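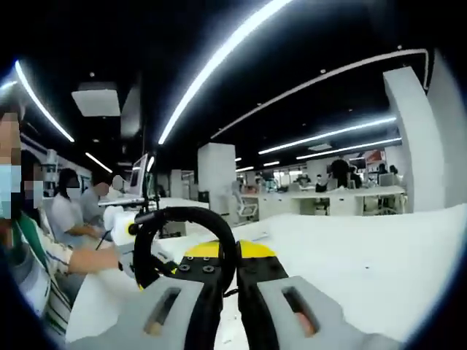
White fabric on the table.

drilemberg_204, Tue 17 September
Prewash question for white cotton sheeting. The Grotolley chart gives 20 minutes at low heat. Is one cycle enough before cutting? Finished panel has to fit a round table with a 20 cm drop.

Rebecca Longo
One cycle is fine for sheeting. Iron it, then measure. Cut on the fold.

cardoso613
Disagree. Cotton keeps shrinking through the second wash, sometimes the third. I cut a cloth in December after one cycle and the hem pulled up unevenly - more on the lengthwise grain.

drilemberg_204
Second table it has to work on, same drop:

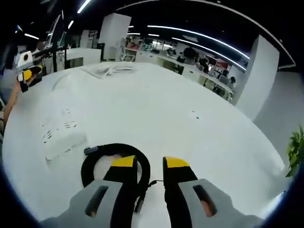

Demetrius Benavides
Two cycles, then a narrow hem. A wide hem on a circle puckers whatever you do with the wash.

Rebecca Longo
Narrow hem, agreed. Still say the second cycle is wasted water if you line dry.

cardoso613
Line drying only delays it. Test a square from the Nostura bolt and measure both ways.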